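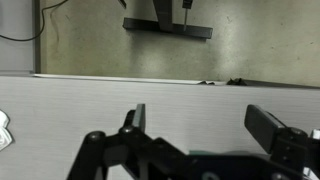 4. Edges and what people leave on them

4.1 Why the edge

Most work on shared surfaces looks at the middle. Who gets how much counter, how long a pan sits there, who wipes up. The front edge gets a line or two and then it's back to square inches. We went the other way. In the Balside interviews the edge kept coming up without our asking — people talked about the strip nearest their hips as if it had its own rules, and mostly it did. Things on it could be moved by anyone. Things behind it could not, or not without a note.

We use "edge" loosely: the front hand's width of a counter, table or bench, plus whatever hangs from it or grips it. Back edges against a wall are left out. So are window sills, which need their own paper.

4.2 Sites and diaries

Balside is a block of shared apartments, one kitchen to a floor. Kallcombe is a former school, now rented out as work rooms with a kitchen at the end of each hall. Diaries were kept at both. Each person wrote down, once in the evening, what was on the edge of the surface they had used most, who had put it there if known, and if they had moved it. Total of 81 usable diaries after dropping the ones with nothing but check marks. Diary form in the Appendix. The wording was changed once, early in August, because "put down" was being read as "put away."

Coding followed the Benkirane scheme for short-stay objects, with 3 classes: parked, spread, fixed. A parked thing is set down and meant to be picked up again. A spread thing covers some of the edge and usually goes over it. A fixed thing holds on to the edge and needs a hand or a tool to take off. Where a diary entry could go in either of two classes we took the one the writer's own words were closest to. Some of these calls are weak and we say so in the tables.

4.3 Spread things

Cloth, nearly always. Dish towels, aprons, one bath mat over and over from the same writer. Towels were the single most common edge object in kitchens at both sites and also the one people argued over least. Diary writers rarely knew whose towel it was. They used it anyway. Several wrote that a towel hanging over the front "means somebody's cooking," and that they would wait, or come back later, even with the room quiet. A towel folded flat further back did not carry that meaning. Same towel, same kitchen, a few inches of difference.

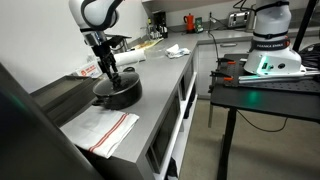
Figure 2. Folded towel at the front edge of a counter, near end over the edge; pot behind.

We had expected the pot to be the marker and the towel to be the extra. The entries read the other way round. Pots got shifted, lids got borrowed, but a draped towel was left alone until the next morning, when it was treated as abandoned and went in the wash with everyting else. One floor at Balside had tried hooks. Towels stayed on the counter and the hooks filled up with bags.

4.4 Fixed things

Rare in kitchens (a pasta maker, a clip-on lamp), common in the work rooms. Clamps lead by a long way. Here the rules flip. A parked thing can be moved by anyone, a fixed thing by hardly anybody, and this held even when the clamp was holding nothing and had been there for weeks. Writers described reaching over clamps, walking round them, catching sleeves on them. Very few described taking one off. When it did happen the entry tended to run long and read like an apology.

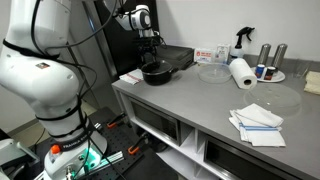

Figure 3. Table with two orange clamps fastened to its edge, one toward the back and one farther forward.

Color seems to matter but we can't show it from diaries. Bright clamps are named by color, dark ones are just "a clamp." It may only be that bright ones get noticed and so written down, in which case our counts for dark hardware are low. The Alau pilot had the same trouble with black cable ties and did not solve it either.

4.5 Parked things

Mugs, keys, phones, mail. Short section as the results match earlier work closely. Two points only. First, parked things drift toward corners over an evening, moved a little at a time by different people, none of whom report moving them far. Second, a parked thing set on top of a spread thing takes on the rule of the spread thing. A mug on a towel stays put. We did not look for this, it came up in the comments column, and the form was not bulit to catch it, so no table.

Limits of the diary method are taken up in Section 5, along with the morning entries we had to leave out.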